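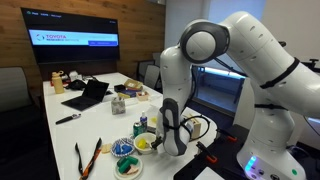
Sheyla Ticona has been settling arguments between neighbors in Sidham for 14 years. She works for the Flirnell mediation service, which takes on fences, trees, noise, shared driveways and now and then a dog. None of it goes before a judge if she can help it. People who call the service usually picture something like a small courtroom, and the first thing they ask is where they will have to sit. A long white table in a meeting room is the kind of furniture she has learned to be careful with. "If you put two angry people on the long sides, they face each other the whole time," she said. "I put them both on the same side, with a chair between them, and I sit across. They talk to me first. Later they turn their chairs."

I spoke with her by phone in May 2020, when all of her sessions were being held by phone too. She doesn't like working that way. She said she can hear when someone is upset but can't tell when someone has stopped listening. She also misses the walk from the front door to the room, when people tend to say what is really bothering them.

The service handled 197 cases last year. Noise was the largest group, followed by trees. Ticona said the trees take longer. "Noise stops at some point in the day. The tree is there when you get up." One dispute over a maple on Nugroho Street ran through five sessions. The owner wanted it left alone, and the family next door wanted the limbs over their garage taken off. They ended up splitting the cost of an arborist, who took off two limbs. The owner picked the arborist and the neighbors picked the date.

Ticona came to the work from property management. She looked after an apartment complex called Tridus Court, where she kept a notebook of complaints. After she left, she went back through it and found 592 entries. "Most of them were the same few people," she said. "And most of them had never knocked on the other person's door. They knocked on mine." She took the county's mediation training that October and started with the service as a part-timer.

I asked what happens in a first session. Each person gets to talk without being interrupted, for as long as they want. Hardly anyone goes past ten minutes. Then she asks each of them to repeat what the other one said. She said this is the part people dislike most, and many of them get it wrong the first time. She has them try again until the other person agrees it's right.

Money comes up less than I expected. In one fence case a man arrived with a bill for $1,229 and wanted every cent of it. The woman next door said she would have paid half if he had told her before the posts went in. Ticona left that sentence sitting there for a while. "He asked her if she meant it, and she said yes, and he said he thought she would have said no. So that was the argument. He'd had it with her in his head already." They settled on half, paid over four months. He also agreed to stain her side.

Not everything gets settled. Ticona said there are people who come because a relative pushed them, and people who want a written record for a lawsuit. She can usually spot the second kind by the size of the folder. She will still hold the session, but she tells them that nothing said in the room can be used later, and some of them leave at that point. She doesn't try to stop them.

Her own neighbors know what she does, and it has not made her street any quieter. The man behind her runs a leaf blower before eight in the morning. She put up with it for two summers before she went over. "I was nervous," she said. "I had it all worked out and then I just said, could you start later. He said sure." He now starts at nine, except before holidays, when he has family coming and wants the yard done.

For anyone thinking of calling the service, she suggests writing down one thing they would like to be different and bringing that with them. Photos are fine, but she won't look at them until both people have spoken. Sessions are free for Sidham residents, and a phone session can usually be set up within two weeks.

Interview by Kevin Villanueva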